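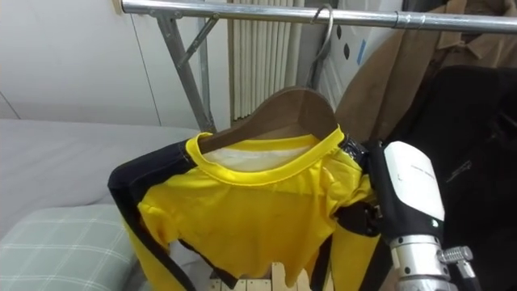

The yellow and black one, on its wooden hanger.

Sat 21 September

Laundry and closet day. Got up at seven, stripped the bed, and had the first load in before coffee. The washer still walks a little on the spin cycle. I pushed it back with my hip and left it.

The plan was to get the summer things sorted before the weather turns. I set the clothes rack up by the wall. It leans if the legs aren't spread all the way, so I checked them twice. Then I brought everything out of the closet and put it on the bed, and there was a lot more of it than I thought.

The yellow and black long-sleeved shirt is staying. I bought it at the Ekside market two years ago and wore it maybe five times the first winter. It is very shiny and very yellow. I had it in the pile to give away last December and took it out again. The ribbed collar has kept its shape, but the front creases no matter how I fold it, so from now on it goes on a hanger. It gets one of the wooden ones. The wire ones leave points in the shoulders.

Gave up on the gray pants. The zipper has been bad since spring and I am not going to fix it. Two bags to go to Gomitz on Monday, mostly T-shirts and one coat that never fit across the back. Found a receipt from Eritz in the coat pocket for 34 dollars and can't think what it was for.

Lunch was soup and the end of the bread. Second load went in after that, towels only. Looked up a proper wardrobe online for a while. The one I like is 818 with delivery, so no. The rack will do for another year.

In the afternoon I wiped down the closet shelves and put the sweaters on the low one where I can reach them. Two have moth holes. I put them aside to darn, next to the socks I put aside to darn in the spring. Need to buy cedar blocks, gray thread, and a new lint roller.

Rain started at four. Brought the towels in from the porch still damp and ran them in the dryer. Bed made by six, clean sheets. Read for an hour. My back hurts from the bending. The ironing can wait until tomorrow.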